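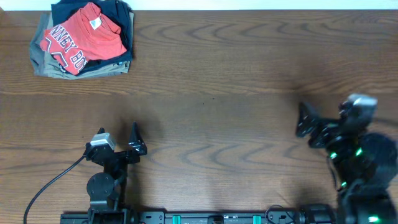 Wer eine solche Vorführung verlasse, müsse sich fragen, ob er eine Maschine gesehen habe oder eine Absichtserklärung, bemerkte Solène Mallet am Ende des Nachmittags im Institut Cavalcanti. Der Satz fiel in der Aussprache, die auf den Rundgang folgte, und er fand im Saal hörbare Zustimmung. Er verdient eine Antwort, denn er berührt eine Frage, der sich jede öffentliche Einrichtung stellen muss, wenn sie ihre Labore für Besucher öffnet.

Der Tag der offenen Tür im Januar war gut besucht. 147 Personen hatten sich angemeldet, die Mehrzahl ohne technischen Hintergrund. Gezeigt wurde unter anderem der Arbeitsplatz des Vorhabens Lalora, das sich dem Zusammenlegen und Stapeln von Kleidung durch zwei Roboterarme widmet. Getragene Hemden und Pullover haben keine feste Form, sie verrutschen, werfen Falten und verdecken sich gegenseitig. Was ein Kind im Grundschulalter nebenbei lernt, gehört in der Robotik weiterhin zu den anspruchsvollen Aufgaben.

Die Gestaltung der Vorführung war bemerkenswert nüchtern. Auf dem Holztisch lag seitlich ein Stapel gefalteter Kleidungsstücke, obenauf ein korallenrotes Hemd, darunter Dunkelblaues und Graugrünes; davor standen die beiden schwarzen Arme mit ihren Greifern, an jedem Handgelenk ein Kameramodul. Eine Bühne gab es nicht, ebenso wenig Musik oder eine Leinwand mit Werbefilm. Die Besucher traten in Gruppen zu höchstens 9 Personen an den Tisch und durften Fragen stellen, auch während der Arbeit.

Im Laufe des Nachmittags gelangen etliche Durchgänge, andere misslangen. Einmal griff der rechte Arm zwei Lagen Stoff zugleich, einmal blieb ein Ärmel unter dem Saum liegen und musste von Hand hervorgezogen werden. Marlene Queiroz, die die Gruppen am Tisch betreute, ließ diese Fehlversuche stehen und erläuterte sie. Auf die Frage, wie viele Durchgänge dem heutigen Stand vorausgegangen seien, nannte sie die Zahl von etwa 670 Aufzeichnungen und fügte hinzu, dass ein erheblicher Teil davon nicht verwendbar gewesen sei.

Nach Auffassung des Verfassers liegt in dieser Haltung der eigentliche Wert des Besuchs. Eine Einrichtung, die aus öffentlichen Mitteln finanziert wird, schuldet der Öffentlichkeit Auskunft über den Stand ihrer Arbeit, und zum Stand der Arbeit gehört das Misslingen. Vorführungen, bei denen jeder Griff sitzt, sind in aller Regel lange geprobt. Sie erzeugen Erwartungen, die später im Betrieb enttäuscht werden, und sie schaden auf diese Weise auch den Vorhaben, für die sie werben sollen.

Dennoch ist der Einwand von Frau Mallet nicht erledigt. Die Wäscherei Clindo, in deren Sortierhalle das Verfahren eines Tages erprobt werden könnte, arbeitet unter Bedingungen, die mit einem ruhigen Labortisch wenig gemein haben — wechselndes Licht, Zeitdruck, Textilien in jedem Zustand. Der Schritt dorthin wurde im Vortrag mit einem einzigen Schaubild abgehandelt. Zu den Kosten, zum Wartungsaufwand und zu den Folgen für die Beschäftigten fand sich in den ausgelegten Unterlagen kein Wort. Gerade die letztgenannte Frage wurde von den Besuchern mehrfach gestellt und jedes Mal an eine künftige Veranstaltung verwiesen.

Daraus ergeben sich 2 Forderungen. Erstens sollte künftig bei jeder öffentlichen Vorführung angegeben werden, wie viele Durchgänge unter gleichen Bedingungen gelungen und wie viele misslungen sind. Eine Tafel neben dem Tisch genügt hierfür. Zweitens sind Vertreter derjenigen Betriebe einzuladen, in denen die Technik zum Einsatz kommen soll, und zwar auch aus der Belegschaft. In Tivport ist im vergangenen Jahr ein vergleichbares Format eingeführt worden; die dortigen Gesprächsprotokolle sind öffentlich zugänglich und lesen sich streckenweise unbequem, was ihrer Qualität keinen Abbruch tut.

Das Institut hat angekündigt, den Rundgang im Herbst zu wiederholen. Ob die Sortierhalle dann Teil des Programms sein wird, war bei Redaktionsschluss offen. Anmeldungen nimmt das Sekretariat vormittags bis 11 Uhr entgegen.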